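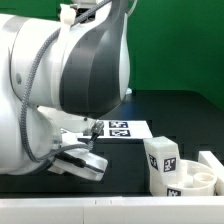 Figure 8.1 White arm with a gray braided cable.

Chapter 8
What a Survey Can and Cannot Tell You

In October the town of Dreltitstead mailed a survey to 2,766 households. It asked whether people were happy with their bus service. A few weeks later the local paper ran the headline "Riders Love the Bus." You should be wary of that headline before you read another word.

Start with who answered. Only about 100 forms came back. People who bother to return a form tend to feel strongly, and those who quit riding years ago may have thrown theirs in the trash. The paper printed the share of happy replies and left out the number of replies. That is a common habit, and a bad one.

Then look at the question itself: "How much do you enjoy our improved service?" It takes for granted that the service improved. A reader in Mernis, where the 2 morning buses were merged into one, might see it differently.
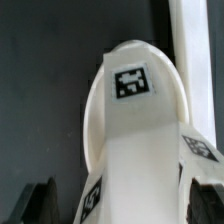 8.1 Samples and the people left out

A sample is the part of a group that you manage to ask. A large sample is often sold as a good one, but size does not fix a lopsided choice. The Lonell study, which we take up later in this chapter, was large and still wrong. Its authors phoned homes during working hours and reached mostly retired people. The Xu study used a much smaller list, drawn by chance, and came closer. Even so, we will find reasons to doubt part of it.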